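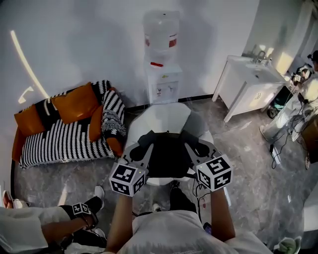 Keeping cushions and throws in order

Loose seat pads slide about on a moulded chair. Put a square of rubber mesh, the sort sold for lining drawers, under the pad and trim it 2 cm smaller all round so it stays out of sight. Turn the pad over once a week.

Black covers show every bit of fluff. Go over them with a damp rubber glove, always in the same direction, then vacuum the chair before the pad goes back.

Wash a striped throw at 30 degrees with a colour catcher sheet the first few times, as dark stripes can bleed into the white. Dry it flat. On the sofa, push the spare fabric down behind the seat and tuck a rolled towel in after it.

Knitted covers with a fringe should go in a net bag, inside out. Comb the fringe with your fingers while it is wet.

Bright covers fade in the sun, so swap the cushions from end to end when you hoover. If you have several in one colour, wash them all together or they will stop matching.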